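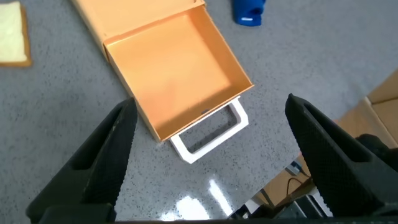 Thilini Siriwardena objecte, à la lecture d'une première version de cette section, qu'un estimateur d'ouverture de tiroir devrait se contenter de la caméra du poignet : les doigts, la poignée et la face avant y sont presque toujours visibles au moment de la saisie, et la vue de tête n'apporterait que des masquages supplémentaires. L'objection est recevable pour la phase de traction. Elle l'est moins pour l'approche et pour le retrait, comme on le verra en 4.3.

4.2 Estimation de l'état du tiroir

Le module Wenudus reçoit deux flux, l'un du poignet, l'autre de la tête, ainsi que la pose du préhenseur calculée par la cinématique directe. Il produit à chaque pas trois grandeurs : la pose de la boîte sur le plan de travail, la longueur d'ouverture du tiroir et une confiance associée à chaque vue. La pose de la boîte est supposée constante entre deux contacts. Cette hypothèse est fausse dès que l'effort de traction dépasse le frottement de la boîte sur son support ; la pose est donc libérée pendant le contact, avec une variance de processus plus élevée.

La longueur d'ouverture est estimée à partir de deux segments, le bord avant de la boîte et le bord supérieur de la face du tiroir. Nous avons d'abord utilisé la poignée comme repère unique. C'est un cadre blanc aux bords épais, et sur une surface mouchetée qui renvoie la lumière, les reflets proches produisent des contours parasites de même contraste. Le détecteur accrochait alors un reflet et annonçait une ouverture trop grande. La poignée reste employée pour le choix du point de saisie, mais elle n'intervient plus dans le calcul de l'ouverture.

Les deux flux ne sont pas synchrones. Wenudus conserve les 33 dernières poses du préhenseur et interpole celle qui correspond à l'horodatage de chaque image. Une image dont l'horodatage sort de cette fenêtre est rejetée sans tentative de correction. Ce choix coûte quelques observations au démarrage, ce qui nous a paru acceptable.

4.3 Masquages et pondération des vues

La vue de tête donne la position de la boîte par rapport au mur et aux autres objets. Elle se dégrade quand le préhenseur descend vers la poignée, pour une raison géométrique simple : le poignet passe entre la caméra et le tiroir. La figure 4 montre cette configuration.
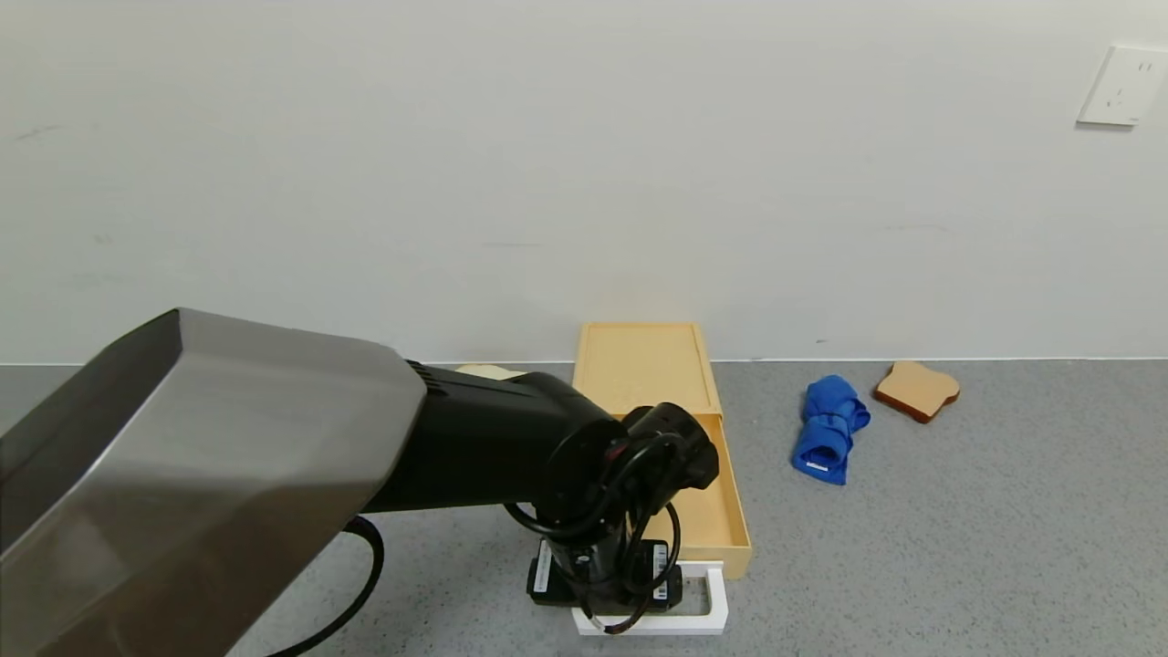

Figure 4. Vue de tête, préhenseur près de la poignée blanche. Le poignet et ses câbles masquent une partie du côté gauche de la boîte et une grande partie du tiroir ouvert.

Pour chaque vue, nous projetons un modèle simplifié du bras dans l'image et calculons la fraction des deux segments qui reste découverte. Le poids de la vue est proportionnel à cette fraction. Les câbles enroulés sur le poignet ne figurent pas dans le modèle cinématique ; nous les représentons par un cylindre englobant, volontairement trop large. Une version plus fine, reconstruite à partir de nuages de points, a été essayée puis abandonnée : les boucles se déplacent avec la rotation du poignet et le modèle devenait faux d'une pose à l'autre.

La figure 4 illustre aussi une limite de cette pondération. Le coin avant droit du tiroir y est visible, ce qui suffit en principe à fixer l'ouverture si la pose de la boîte est connue. Or notre poids, calculé sur des segments entiers, traite cette vue comme presque inutile. Cosmin Matei a proposé de pondérer les coins séparément - la modification est en place dans la branche de développement, mais les résultats rapportés ici ne l'utilisent pas.

4.4 Planification et reprise

Le planificateur Plitden interroge Wenudus avant chaque primitive : approcher, saisir, tirer, relâcher, se retirer. Une primitive n'est lancée que si la confiance combinée dépasse un seuil fixe. Dans le cas contraire, Plitden demande une pose d'observation, choisie parmi 14 poses précalculées autour de la dernière position connue de la boîte. Ces poses gardent les doigts écartés, pour dégager le centre de l'image du poignet. 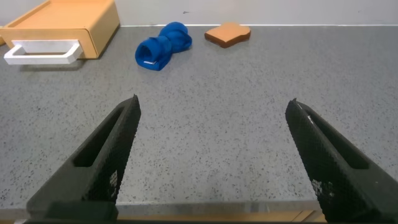 Figure 5. Vue du poignet, doigts écartés. La poignée blanche est en haut à gauche ; un tissu bleu et une tranche de pain se trouvent plus à droite.

Dans une vue comme celle de la figure 5, la boîte est rejetée dans un coin de l'image et son dessus sort en partie du champ. Le détecteur de segments fournit encore une réponse, avec une incertitude élevée sur l'orientation. Plitden calcule alors un déplacement latéral qui ramène la poignée vers le milieu de l'intervalle entre les doigts, puis relance l'estimation. Les autres objets entrent dans la carte de collision sous forme de volumes convexes, sans étiquette de classe. Le tissu pose une difficulté particulière, car son enveloppe convexe interdit des passages qui sont libres en pratique.

Le seuil de confiance a été réglé sur 2 000 images annotées à la main, séparées de celles qui servent à l'évaluation. Lors du réglage, 11 séquences ont été écartées pour une erreur d'étalonnage entre la caméra du poignet et la bride. Elles sont conservées dans l'archive Grimshaw avec l'étalonnage d'origine, et le script de conversion permet de les rejouer.

Le temps de calcul est dominé par la projection du modèle du bras. La détection des segments et la mise à jour du filtre tournent dans le même processus, la planification dans un processus distinct. Si Wenudus ne répond pas dans le délai imparti, Plitden arrête le bras sur place et garde l'état du préhenseur inchangé, y compris pendant une traction.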